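Stacking, Mixing and Matching Your Dishes: Your Questions Answered

Old favourites, odd bowls, the good plates with the gold edge: we love them all at Lita, and we love hearing how you use them!
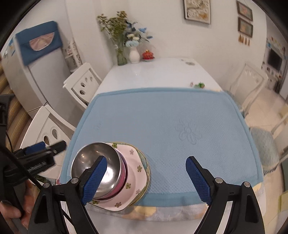

Melati Nasution wrote to us that she'd given up on matching sets years ago, and that her table has been a lot more cheerful ever since. We couldn't agree more, so let's get into it.

Do my plates and bowls have to match?
Not at all! Pick one colour and let it turn up here and there. A pink bowl looks lovely over a pale pink flowered plate, and stainless steel gets along with everything (truly, everything).

What order should I stack them in?
Widest at the bottom, bowls on top. If a bowl wobbles, take it off and start a second pile. Lift from the bottom plate with both hands.

Can gold-edged plates go in the microwave?
Please don't. Metallic trim can spark, and so can a stainless steel bowl. Warm the food in something microwave-safe and dish it up afterwards.

And the dishwasher?
Check the back of the plate first. If it doesn't say, wash by hand in warm water with a soft cloth, and skip the scourer on anything gilded. I do mine straight after tea, with the radio on.

How do I stop the pattern getting scratched?
Slip a paper napkin or a circle of felt between plates. It takes 2 minutes and you'll be so glad you did!

Is a quilted mat any good under dishes?
I adore them. They soften the clatter and keep a glossy table from getting scuffed. Shake out the crumbs before you put anything down, and use a proper trivet for pots straight off the stove.

My favourite plate has a chip. Can I still use it?
Retire it from food, but keep it if you love it. Mine sits under a pot plant on the windowsill.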